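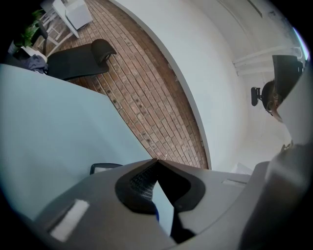 Figure 1. Hand-held gripper at a desk in the office, seen from the tool's own camera.

4.2 What happened to the clerks' afternoons

Batton entered the accounts office in July with a modest promise, namely that small desk chores would be learned from the people who did them and then taken off their hands. The first half of the promise was kept at once. Clerks spent two hours of each working day doing with grippers what they had long done with fingers, and doing it a good deal more slowly. Over the study period they recorded 686 attempts, of which 117 were thrown out by the software for reasons it did not share.

The work thus gained a new layer before it lost an old one. Management at Sallano described this as a transition. The clerks had other words, most of which our ethics form does not allow us to print. Handling a desk calculator, a task absent from every job description we collected, became something a person could be good at, and two clerks were soon being asked to coach the rest – at no change in pay.
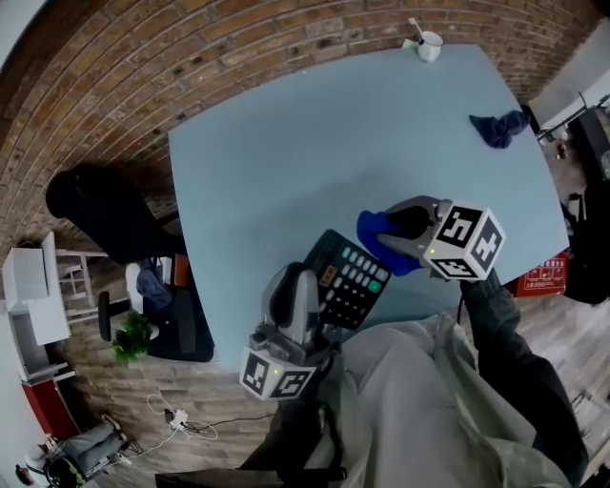
Sachiko Hirano objected to our account of this when she read a draft. She said that coaching was the first time in years anyone had asked her how she did anything, and that we had made it sound like a punishment. She would rather teach a machine than be timed by one, she added, and she had tried both.

We have let her objection stand, partly because it is fair and partly because it spoils our typology. Earlier work on the Cevetti warehouse treats demonstration as unpaid training of one's replacement. In our interviews that fear was voiced more than once, usually just before the tea break, but it sat beside a plain pride in being copied. Section 4.3 turns to the question of who owned the recordings, on which the contract was silent and the clerks were not.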